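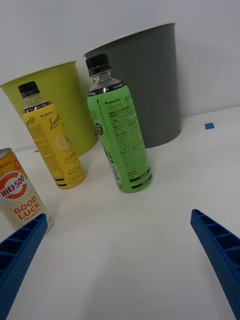

Lanying Lei objected, on reading an early draft, that we were asking the wrong thing of color. People at a bin do not match a label to a rim, she wrote; they look for the hole that already has bottles in it, and the color of the bin is something they remember afterward, if at all. We think she may be right, and what follows should be read with her objection in mind.

4.2 Does the color of the container do any work?

The claim that color-coded bins improve sorting is repeated so often that it has become hard to find out where it came from. The Mallcombe guidelines state it flatly and cite an earlier edition of the Mallcombe guidelines. The Morneo report gives a percentage but does not say what the bins looked like before they were painted, or whether the signs above them were changed in the same week. We do not say the claim is false. We say that in most of the studies we read, color arrived together with new lids, new signs and a person standing nearby, and nothing in the design lets a reader pull these apart.

Our own test was small and deliberately dull. We used drink packaging of the kind sold at any convenience counter, two round containers of different colors, and a plain table with no signs. The 77 participants were told that everything had to go into one container or the other and that there was no right answer. This gave us 814 usable placements. A handful of trials were dropped when an item was put back on the table and left there.

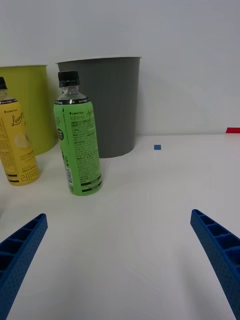
Label color and bin color are usually treated as if they belonged to one scale, so that a green item "goes with" a green bin. The trouble starts when the colors are real ones. Printers and bin makers do not consult each other, and a shade that is called green in a catalog may be closer to yellow on a table. Figure 3 has a case of this. The bottle with the bright green label and the one with the yellow label both have black caps and carry the same small LINCTEA mark, and the container at the left is a lime that could be claimed for either of them. A participant who puts the yellow bottle into it may be matching yellow to yellow. A participant who puts the green bottle into it may be matching green to green. A scoring sheet that allows only one of these as a "color match" has decided the result in advance, and we suspect that several published sheets did just that.

Figure 3. Bottles with yellow and green labels, with round containers behind them.

We scored the data 3 ways: lime counted as yellow, lime counted as green, and lime counted as both. Under the last rule the apparent effect of color was strong, as it could hardly fail to be. Under the first two it shrank, and the direction of the change depended on which items a participant had been given first. Kaiwen Hou, who did the second round of scoring, found the order effect before we had thought to look for it – and we would have missed it had the trials been pooled, as our original plan said they should be.
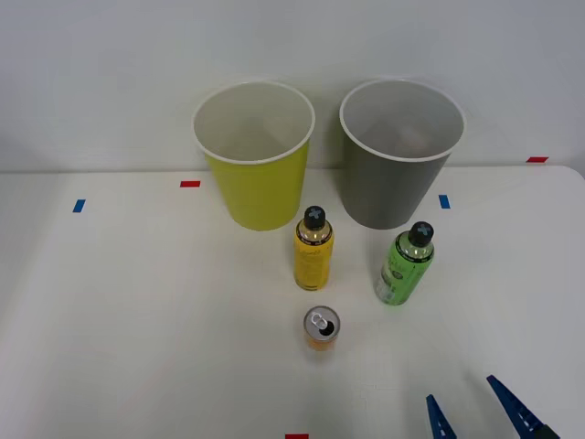
Did people put like with like when color gave them no help? Often enough that we would not want to credit color for the rest. Shape seems to have carried a good part of the sorting. Participants tended to keep the bottles together and to send cans the other way, even when this meant passing over the container that was nearer in color. When asked, many said they had sorted "by what it is made of," although the instructions had said nothing of materials. That habit was surely learned elsewhere, at home or at work, and it came into the room with them.

Several cautions apply. Wian Mabaso pointed out that a bottle that still has a drink in it is an odd thing to throw away, and a few participants said so too. Some may have been sorting groceries in their heads while we believed they were sorting waste. We had no good way of telling these people from the others, and the interview notes are too thin to settle it. The Marquez protocol calls for emptied and rinsed packaging, and anyone repeating this should probably follow it, though rinsed bottles bring a problem of their own: they look like recycling before a participant has made any choice.

Then there is the matter of reading. Korean labels were legible to some of our participants and not to others, and we recorded this only from June onward. Those who could read the labels took longer over the bottles. Whether they sorted them differently we cannot say with any confidence – the early sessions, where it would have mattered most, have no entry in that column.

Damián Arellano has argued that none of this touches the practical case, and that a town choosing new bins may as well choose colored ones. Perhaps so. Paint is cheap. But the Nitura trial spent most of its budget on color and very little on the size and height of the openings, and its authors then reported the gain as a gain from color. Until someone changes the paint and leaves everything else alone, in a place where people have real waste in their hands, we would treat that figure as a description of what was bought.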